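Buying a Kitchen Arm: Questions We Get Every Week

Prices, lead times and other sore subjects. Page maintained by Ineke Jansen, purchasing desk, Hendari. Last revised Saturday, October 17, 2026.

Do I need to buy the arm first or the software first?

Software, or at least a trial seat. Everyone wants to buy the arm first. It comes in a big crate, people gather round, someone makes a speech. Then it stands under a dust sheet until April while you work out what it was for. Rent a seat of the Monance simulator, build something close to your own kitchen, and find out whether your tasks are the kind an arm can do. If they aren't, you have lost a subscription and kept your floor space.

How much is a seat?

Our current price is $2,114 per seat per year, support included. "Support" means an email address with a person behind it. She goes home at five.

How many seats do we need?

Fewer than your engineers say and more than your finance department says. Most groups we supply start with 2 and add a third when the arguments about whose turn it is begin to reach management.

Can we budget the arm and the gripper as one line?

You can, and your approver will love how short it looks. Then the gripper needs replacing and there's no line to charge it to. Keep them separate. Put spare finger pads on the gripper line and order them with the first shipment, when shipping is already being paid for.

What about cameras?

Budget for more than one viewpoint. A wide view tells you where the arm is in relation to the range. A close view tells you what the knob is doing. Buyers often pick one of the two to save money and then spend the savings on meetings about the other.

What does a stove task look like in simulation?

Gray kettle, gas cooktop, white arm, wide views and one close up on the knobs:
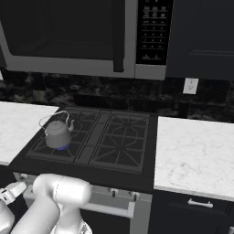
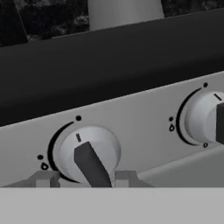
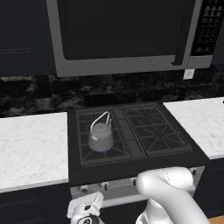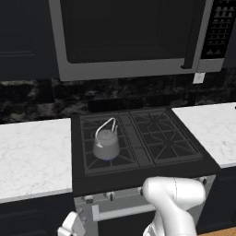
Alasdair Purves wrote in to say that we make the simulator sound like the cheap part, and that his finance office would like a word. His license fee was fine, he says. What he had failed to budget for was the time of the person building the kitchens, who turned out to be needed for the whole project and was on loan from another one. He suggests a staffing line next to every software line, and a chair for whoever has to defend it.

He's right, and we've added the question below.

So how much staff time should we plan for?

Plan for 15 working days per kitchen layout if you want drawers that open and knobs that turn. A kitchen that only has to look nice is quicker, but then you've bought a very expensive brochure. Changing the countertop is easy. Changing the type of range is a new job, so decide between gas and electric before you order the work, and get the decision in writing from whoever is likely to change it.

Is a simulated kitchen enough to get a purchase approved?

It's enough to get the meeting. Approvers like seeing a kettle on a burner, since they own kettles. They will also ask whether the arm can do it in the real kitchen, and the truthful reply is that you don't know yet. Say so, and ask for a rental arm as the next step. McKinnon rents by the month with a minimum of 3 months. Read the clause on return shipping before you sign. Read it again afterward, for the experience.

Should we buy the Grevov mount or build our own?

If you have a machine shop and someone who answers the phone there, build it. If your machine shop is a drawer, buy the Grevov. The stock height suits a standard counter. Measure yours anyway. We have taken back mounts from people who were very sure about their counters.

Do we need a real gas line for the test kitchen?

Ask your building manager before you ask us, and ask early. Plenty of groups do all their gas work in simulation and fit a disconnected range in the lab to practice on the knobs. The disconnected range is also a much shorter conversation with your insurer.

Can we get an academic discount?

Yes, on seats. No, on freight. Freight has never heard of academia.

What goes wrong most often in a first-year budget?

Training is missing. Travel for the training is missing. The spare controller was cut in the second draft and is wanted back by summer. And there is usually a line called "miscellaneous" that is bigger than the gripper, which approvers notice.

How do I get a quote?

Send us your counter height, the number of seats, the type of range and the name of the person who signs. Quotes are good for the quarter. If the signer is on vacation, tell us and we'll date the quote for their return.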